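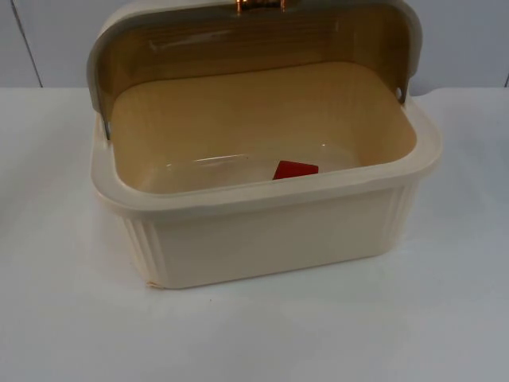 # Does a bread box really keep bread fresh?

People say a bread box keeps bread fresh. Is that true? It's a fair thing to ask before you give up half the worktop to one.

Bread goes stale in a sneaky way. You might think it simply dries out, like a puddle. Some of it does. But bread is also full of starch, and after baking the starch slowly stiffens up again. No box can stop that. So if a label says "fresh for ever", don't believe it.

## What a box can do

A box slows down the air. Moving air carries water away from the bread, and the crust of a cut loaf gets hard. With a lid shut over it, the loaf loses water more slowly.

A box that shuts too tightly has a different problem. The damp can't get out, the crust goes soft and mould is very happy. Mould likes warm, damp, still places. A roll-top lid usually leaves small gaps, and the makers will tell you the gaps are clever. Maybe. They might also just be gaps — lids that roll are hard to make fit.

## What about the fridge?

Lots of grown-ups put bread in the fridge. Mould does grow more slowly there, but the starch stiffens faster, so the bread feels old sooner. The freezer is much better if you want to keep a loaf for weeks.

## Test it yourself

Don't take our word for it. You need 2 slices from the same loaf.

1. Put one slice in a bread box and shut the lid.
2. Leave the other on a plate beside it.
3. Press each one gently with a clean finger every day for 5 days.
4. Write down which feels softer, and look for spots.

Don't eat the slices afterwards, and don't sniff any mould. Ask a grown-up to throw them away.

One test isn't proof. Your kitchen may be damper than your friend's, and a seeded loaf may act differently from a white one. Try it again in another month — and wipe out the crumbs first, as old crumbs can go mouldy too.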